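Gosta: a small dataset of speed limit changes and near misses on village roads

Readme, last touched December 2023

Hello, and thanks for looking in. Gosta is a set of tidy text files on what happened when a string of villages had their speed limits lowered from 30 to 20. I put it together in my spare evenings because I kept hearing people argue about it at bus stops with no numbers in hand (me included). If you only want to load the thing and get going, skip to the bit on files. If you want to know what's wrong with it, and there's a fair amount wrong with it, keep reading.

What's in it

There are 278 stretches of road. Each one has a row in the main table with its old limit, its new limit, the month the signs went up, whether there's a pavement on one side, both or neither, and a rough surface grade from me. Every stretch starts and ends at a junction, so a long high street can be cut into four or five pieces. I went back and forth on this for ages! Cutting at junctions makes the rows line up nicely with the near-miss reports, but it does mean that very short pieces sit next to very long ones and you mustn't treat them as equals. There's a length column in metres. Please use it.

The second table holds near misses. These came in through a form called Jaidee that I ran alongside the project, where people could drop a pin and write a sentence or two. I've kept the pin (snapped to the nearest stretch), the hour, the light, the type of road user and a category. I've dropped the sentences. Too many of them had number plates in, or a neighbour's car described so well it might as well have been a number plate.

Files

stretches.csv is the main table, one row per stretch.
nearmiss.csv is the reports, one row per report, joined on stretch_id.
speeds.csv has the measured speeds, in hourly averages, for the 40 stretches where I could get any.
notes.txt is my running diary of fixes. It's messy and I'm leaving it messy.

All of it is comma separated, UTF-8, with a header row. Blank means I don't know. Zero means zero. I've seen a copy going about where somebody filled the blanks with zeros and it makes the village roads look like the safest places on earth, so if your copy has no blanks in speeds.csv, bin it and fetch a fresh one.

How the speeds were measured

Tube counters mostly, the pair of rubber hoses across the road that you go ba-dum over. Each was down for 10 days before the change and 10 days after, with a gap in between so that drivers could get used to the new signs. I left out school holidays where I could, but three of the stretches were only ever done in August and I've flagged those in the season column. Traffic in August is a different animal round here (caravans, tractors, hardly anybody on the school run) so have a think before you lump them in.

The hourly averages include every vehicle that crossed both tubes. Bicycles do register sometimes. I tried to weed them out by axle spacing and I think I got most of them, but if you see an hour in the small hours with an average of nine miles an hour, that's probably one keen person on a bike. 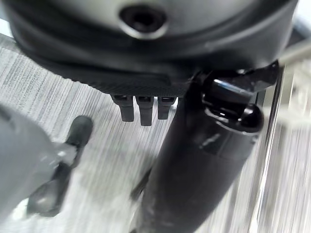 One comment on the first release, from a reader who gave no name, was that averages are the wrong thing to publish at all, as it's the fastest few drivers who frighten people, and that an average dropping by two miles an hour tells a parent on a narrow pavement very little. Fair point, and I've come round to it. The current version has an extra column, p85, which is the speed that 85 in every 100 vehicles were at or under. It's blank for hours with fewer than 20 vehicles, because at that size it jumps all over the place.

What I'd use it for

Comparing before and after on the same stretch is where it's strongest. Looking at whether pavements make a difference is reasonable too, with care. I've also had a lovely time just plotting near misses by hour and light, and the winter teatime bump is there plain as day.

What I wouldn't use it for

Ranking villages, please don't. The Jaidee form got passed round one village's noticeboard page and hardly at all in the others, so the number of reports tells you more about who saw the link than about the road. I'd also not use it to say anything about injuries. A near miss is somebody's feeling that it was close, and two people standing on the same kerb will disagree on that.

It won't tell you about big towns, either. No dual carriageways, no trams, one set of traffic lights in the entire thing.

Known problems

Stretch 112 has the wrong new limit in older copies. Fixed now.
Two stretches share a name. They have different ids, so join on the id.
The surface grade is only me, on foot, with a clipboard. Treat it as an opinion.
Light is worked out from the hour and the date, so a black stormy afternoon still counts as daylight.

Related bits

Didex is the little script that snaps the pins to stretches. It lives in its own folder with its own readme and you don't need it unless you're adding reports. Brarkia is the older version of this dataset, from before I cut at junctions. The ids don't match, so don't mix the two.

Licence and fixes

Use it for whatever you like, say where you got it, and share your corrections if you make any. If you spot a wrong limit, send me the stretch_id and the month you saw the sign, and I'll put it in the next release.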